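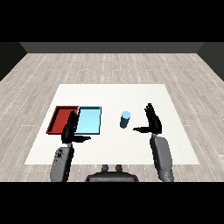
**Staff forum > Facilities > Food waste sorting at the Mamberg site**

**site_services_mamberg**
Colleagues are advised that separate collection of food waste will begin in the Mamberg cafeteria in May. The collection contract has been awarded to Stositz. Meals will continue to be served as at present. Diners will be asked to scrape plates at the return counter before stacking them.

**ekpo_liaison**
The Ekpo building adopted the same arrangement last year. In our first month 436 pounds of food waste were collected, and 167 pounds of that had to be rejected for containing wrappers and cutlery. I would recommend clear signs at the counter from the first day.

**payroll_2nd_floor**
I wish to record an objection. The lunch period is 30 minutes and the line at the return counter is already long by 12:15. An additional step will lengthen it. Was a second counter considered?

**site_services_mamberg**
A second counter was considered. The quoted cost was $1,910, excluding plumbing, and the request was not approved for this budget year. It may be submitted again.

**ekpo_liaison**
With respect to the previous concern, our line did not grow noticeably after the first 2 weeks.

**records_office**
The Ekpo cafeteria serves far fewer people at noon, so I do not find the comparison persuasive. I support the program itself. I would prefer that scraping be done by kitchen staff.

**kitchen_lead**
Kitchen staff are not scheduled for this during service. Any such change would need to go through Pundero, which holds the catering agreement.

**payroll_2nd_floor**
Then I ask that the matter be raised with Pundero before the start date.

**site_services_mamberg**
The request has been forwarded. Their reply will be posted in this thread. Compostable cups should go in general waste until further notice, as Stositz does not accept them.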